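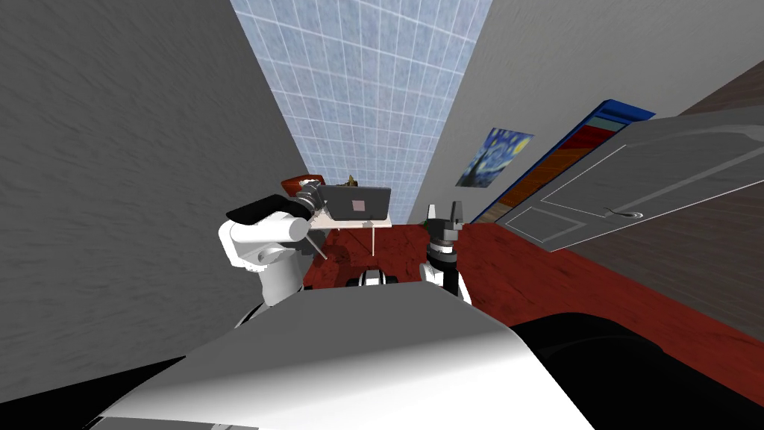 Ultstead，2023年5月17日

岗位自动化 > 后勤与设备 > 回收组现在到底算什么岗

楼主：夜班收本子的
赶着发，午休快没了，错字别挑。
我们回收组，以前干的活很简单，楼里各房间借出去的笔记本，到点去收，擦一擦，看看壳子，插电，登记，放回架。池子里一共约3530台吧，来来回回就这些。去年8月开始上Tideck那套，先说只管夜里，后来白天也管了。
现在我半天跑楼，半天坐着看仿真。白桌子上一台笔记本开着，两条胳膊往前伸，左手夹爪凑到本子左边了，后面还挡着个红褐色的东西，我得判断这一段行不行，不行要写为什么。一段接一段。
问题来了，工牌上还是“回收员”，工资还是回收员的，可是看仿真那部分没人教过，就给了一页纸。做错了算谁的？上礼拜有一条我给过了，后来被打回来说夹爪离屏幕太近，那“太近”是多近，纸上没写。
别的楼也这样吗。

2楼：茶水间第三格
一样。我们是Alvarado那边的，纸都没有，口头讲的。

3楼：扳手不外借
不懂有什么可抱怨的。坐着有空调，膝盖不疼。我跑楼跑了好多年，现在蹲下去起来都要扶墙。你让我天天看机器人我乐意。

4楼：夜班收本子的
回3楼，膝盖我也疼，没说坐着不好。说的是活变了名字没变、钱没变。两码事啊

5楼：灰格子
我先问个外行的，首图那个角度怎么是斜的，看着头晕，你们一天看多久？

6楼：夜班收本子的
回5楼，头部视角嘛，就这么给的。墙啊门啊全斜着。刚开始那几天下班坐车想吐，后来好点。规定是看一阵歇一阵，可是排队的条目在那儿堆着，你歇了就是下一班的人多看，大家都不好意思歇。

7楼：茶水间第三格
对对这个要说一下，歇的时间在Jodon里面算“空闲”。系统里一片灰，主管一拉表就问你怎么灰这么多。以前跑楼的时候在走廊里跟人说两句话谁管你。

8楼：排程表背面
我是排班的，说两句，估计要挨骂。
空闲那栏是Jodon默认带的，不是拿来考核的，我们提过想关掉，关不掉，要改合同。主管问灰的事我知道，跟他讲过了，他说他只是“了解一下”。
另外给点数，都是从表上抄的：上Tideck之前最后一个整月，回收完成1054台；最近一个整月，1062台。你们自己看。

9楼：扳手不外借
就多这么点？那花那个钱干嘛

10楼：灰格子
等等，这两个月人手一样吗，人手少了那也算有用的吧

11楼：排程表背面
回10楼，跑楼的少了，坐着看仿真的多了，合起来差不太多。有两个人转去别的组了，没补。

12楼：夜班收本子的
所以就是同样的活，分给我们剩下的人，再加一份看仿真。谢谢楼上把数贴出来，我之前问要不到。

13楼：仓位B靠窗
不同意12楼这个算法。夜里那段以前是没人收的，早上一开门全压在早班，八点前那一个钟头什么样你忘了？推车堵在电梯口，借的人站在柜台前面等，还的人也站在那儿等。现在早上架子是齐的。总数没涨是因为借的人就那么多，又不会因为收得快就多借。我是早班的我认为有用，很有用。

14楼：夜班收本子的
……早班这个我承认。我夜班，没看见过早上那样子。
但是夜里那段出问题是我在处理，你也看不见。

15楼：茶水间第三格
出什么问题 说说

16楼：夜班收本子的
常见的就这些，想到哪写到哪：
本子旁边放了别的东西，机器停住不动，叫人。桌上有盆小绿植它也停过，叶子从屏幕后头冒出来，它估计拿不准那是什么。
本子没合盖。合盖这一步到现在都是麻烦，真机多半直接叫人去合。
门。有的房间门弹回来的劲儿大。
地板反光，夜里走廊灯打在上头，停。
每次叫人都是我手里那个终端响，我从楼这头走到那头，合个盖子，走回来。单子上这个算“协助”，不算“回收”。1062里面有多少是我走过去收尾的，表上看不出来对吧？@排程表背面

17楼：排程表背面
看不出来。协助另外一张表，我这边没权限，归Tideck的驻场。我去问。

18楼：橡皮圈一大把
潜水很久了冒个泡。我是从标注那边过来的，专门看仿真，没跑过楼。想说一下从我们这边看是什么样。
跑楼的同事看仿真，比我们看得准。真的。我刚来的时候，夹爪张着我就觉得没事，旁边坐的老回收员一眼就说这个高度下去要蹭转轴，我根本不知道转轴那块一蹭就松。这种东西纸上写不出来，写了也没人看得懂。
所以我觉得应该给跑楼的单独算一份评审的钱，这钱比我们高都行。

19楼：扳手不外借
这话中听

20楼：灰格子
仿真里那些房间是照你们楼做的吗？墙上还有星空那幅画，挺讲究。

21楼：橡皮圈一大把
不是照哪间做的，房间会换，墙、地、摆设都换。有蓝边框那个大板子的、红地板的、格子砖的，什么都有。看多了会认房间，我们私下给房间起外号，这间叫“画廊”。

22楼：夜班收本子的
我们叫“星星屋”哈哈
星星屋的桌子腿细得吓人，我老想着它要倒，跟评审没关系，就是看着难受。

23楼：仓位B靠窗
歪楼了，说回来。18楼讲单独算钱，谁去提？上次提鞋补提了多久你们记得吧。

24楼：茶水间第三格
鞋补批了吗？我都没收到

25楼：排程表背面
鞋补批了，要填单子，单子在内网“其他”底下那个“其他”里面。

26楼：茶水间第三格
……行

27楼：铁皮柜东侧
我是Alvarado的，跟2楼同楼不同班。泼点冷水。
单独算钱等于把评审定成一个岗，定成一个岗就能外包。现在它挂在回收员身上，外面的人拿不走，要懂楼才行嘛。你一拆出来，写成岗位说明，下个季度就有人报更低的价。我以前待的地方分拣就是这么没的，先给你加一份“质检津贴”，大家高兴得不行，后来质检整个搬走了，分拣没质检也不用留了。
所以我宁愿它稀里糊涂挂着。

28楼：夜班收本子的
这个我没想过。
可是稀里糊涂挂着，出了错也是稀里糊涂算我头上啊。上礼拜那条就是。

29楼：铁皮柜东侧
那就先要标准，不要钱。“太近”是多近，让他们写下来签字。标准在手里，以后谈什么都有底。

30楼：橡皮圈一大把
不同意27楼。稀里糊涂挂着的东西最容易被砍，砍的时候谁都说不出它值多少。我们标注组去年就是，报表上没有这一项，开会的人以为没人在做。

31楼：扳手不外借
你俩说的都有道理，我听哪个

32楼：仓位B靠窗
听膝盖的

33楼：排程表背面
问回来了。协助那张表驻场说可以给组长看，不给导出。理由是里头有各房间的时间记录，借本子的人能对上号。我觉得这理由也说得过去，但是可以去掉房间号再给吧，已经这么回他了，等。
另外上礼拜被打回那条我查了，打回的人是Tideck那边的，备注就一个词“近”。没扣分。楼主放心，系统里那条不影响什么。

34楼：夜班收本子的
没扣分就好。不过主管当着人说的，那个系统里查不到。

35楼：灰格子
插一句，我在行政，借本子的那一方。你们可能不知道我们这边的感觉。以前夜里加班，收本子的同事进来会问一句“还用吗”，说还用就走了，过会儿再来。现在机器进来，我手还放在键盘上，它就停在那儿等，也不走。没出过事，就是瘆得慌，我一般直接合上给它算了，活也不干了。不知道算不算意见。

36楼：夜班收本子的
算！这个太算了。你那种情况它应该退出去然后叫我，它不退是因为等待时间设得长。我报过一次，没下文。你们借的那方去报可能管用，你们是“客户”。

37楼：灰格子
在哪报

38楼：排程表背面
发我，我转。写清楚哪层、大概几点钟，别写“瘆得慌”，写“占用中未退出”。

39楼：灰格子
好的 占用中未退出（瘆得慌）

40楼：茶水间第三格
再问个具体的，看仿真的时候右手你们看不看？我那个口头培训只讲了伸过去那只手，另一只说不用管。可是有的条目右手两根指头朝上张着，就在本子右边那儿，我老觉得要看。

41楼：橡皮圈一大把
看。两只都看。谁跟你讲不用管的？

42楼：茶水间第三格
讲的人已经走了

43楼：铁皮柜东侧
这就是我说的先要标准。同一个系统，Ultstead有一页纸，我们没有，两边的人看同一种条目，一边看一只手一边看两只手。这种结果交上去机器学成什么样？

44楼：夜班收本子的
我那页纸拍给你们，站内信发。上头有茶渍凑合看，“夹爪”有一处印成“夹瓜”。

45楼：仓位B靠窗
夹瓜哈哈哈哈

46楼：扳手不外借
纸也发我一份。我下个月转去看仿真，批了。膝盖谢谢各位

47楼：铁皮柜东侧
收到纸了。第四条写“目视无碰撞风险即可通过”，这不就是没标准吗。我把两边要补的列个单子，今晚发出来大家改，先不提钱的事，18楼别生气。

48楼：橡皮圈一大把
没生气，但是钱那条我会自己写一行加在最后面，你们要删再删。

49楼：夜班收本子的
先别删。终端响了，又是没合盖，我去一趟。单子发了叫我。

50楼：排程表背面
单子里帮我加一条，Jodon那个空闲栏，改名叫“休息”也行。改名不用动合同，我刚问的。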